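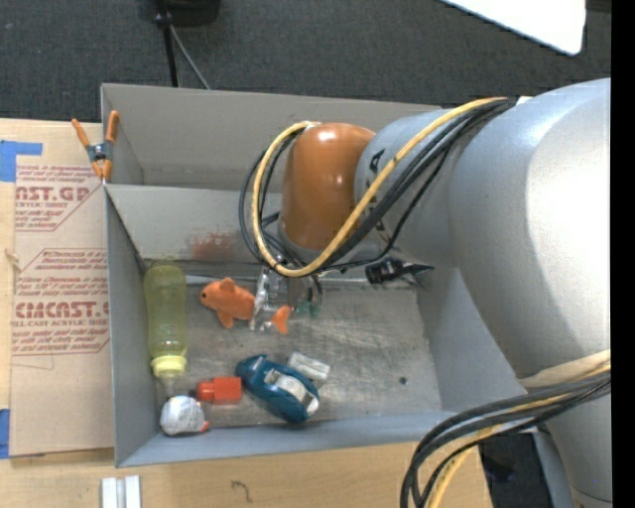
## The Floltard desk mat, nine weeks in

I bought this mat in January, when my office was so cold that resting my wrists on the desk made me want to go back to bed. It's a wool felt mat, the long kind that goes under the keyboard and the mouse and still leaves room for a mug. Mine is the Floltard 400 in dark green, and I paid 155 dollars for it, and yes, I know, that's a lot of money for what my sister Janine calls a placemat!

So, is it any good? Mostly yes. It's thick enough that the keyboard sounds softer (my typing is loud, I've been told this at three different jobs) and it hasn't slid even once. The back is some kind of rubbery stuff with little dots. It smelled pretty strong for the first few days, like a new pair of rain boots, so open a window if you're sensitive to that.

### The mouse problem

My old mouse hated it. The pointer would skip, usually right when I was trying to grab the corner of a window. I switched to a newer one and it's been fine, but I'd be annoyed if I'd had to go buy a mouse just for this. If you play games you probably want a smoother surface anyway.

### Crumbs and coffee

Okay, this is where I get grumpy. Felt holds on to everything. Toast crumbs, cat hair, those tiny curls from a pencil eraser. I run a lint roller over it most mornings and it looks great until lunch. I did spill coffee on it in the second week, maybe half a cup, and dabbing with cold water got nearly all of it out. There's still a faint ring near the left edge if the lamp hits it a certain way.

### What else I looked at

The Borkar leather one was 198 dollars and felt lovely in the store, but it was too short for my keyboard plus a notebook. Rodel Ambrosio, who I used to share an office with, swears by the cheap cork mat from Dijkstra, and he's had his for years. It's hard on the wrists, though, and I tried his for a whole afternoon to be fair to it.

### Would I buy it again?

I would, but on sale, and in gray so the cat hair blends in. The corners are starting to fuzz a little where my sleeve rubs. I've been trimming that with nail scissors and so far you can't tell.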